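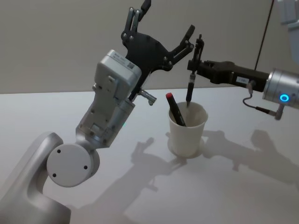
Máté Veres on writing letters by hand

Máté Veres has written 2,393 letters by hand in the past 20 years. He knows the number because he logs each one in a ledger, with the date, the name of the person it went to and the number of pages. He does not keep copies.

"I tried carbon paper at first," he says. "I stopped when I caught myself writing for the copy."

Veres works mornings at Lunderine, a paper and stationery shop in Letance, and writes in the afternoon at his kitchen table. He started after his aunt moved into a nursing home and stopped answering the phone. She could not hear well, and calls upset her. He sent her a letter, she sent back half a page, and the two of them wrote to each other until she died.

"She told me things in those letters that she had never said at dinner," he says. "Where she worked before she married. What her rent was. She was a private person in a room full of people."

Most of his letters now go to old coworkers, cousins and former customers who moved away. He has five people he writes to every month. The rest hear from him when he has something to say. Some never write back, and he says this does not bother him much.

"I had one man who answered after four years. He picked up right where we left off, with his roof."

Asked what he uses, Veres is less interested than you might expect from someone who sells pens. He likes a plain black ballpoint and lined paper. Fountain pens are slower to dry, and he is left-handed – the side of his palm used to be blue by the end of a page. He will talk a customer through the expensive models if asked, but he tells beginners to buy the paper first and use whatever pen they have at home.

His handwriting was poor in school, and he still thinks it is only fair. What helped was slowing down and making the letters bigger. He also stopped joining every letter in a word. A teacher had once told him that was cheating.

"It's legible," he says. "The mail carrier agrees with me, so that's settled."

In March he began a small evening group in the back of the shop. People bring a letter they have been putting off, sit down at 7 p.m. and write for an hour. There is no lesson and no reading aloud. The condolence letters are the hardest, he says, and people often ask him for a good first line. He tells them to begin with the name of the person who died and one thing they remember.

"They worry about saying it wrong. I still have every letter I got when my aunt died. I couldn't tell you which ones had good grammar."

Veres has no plan to stop at any particular number. The ledger has 2 blank pages left, and he has already bought the next one – same size, green cover.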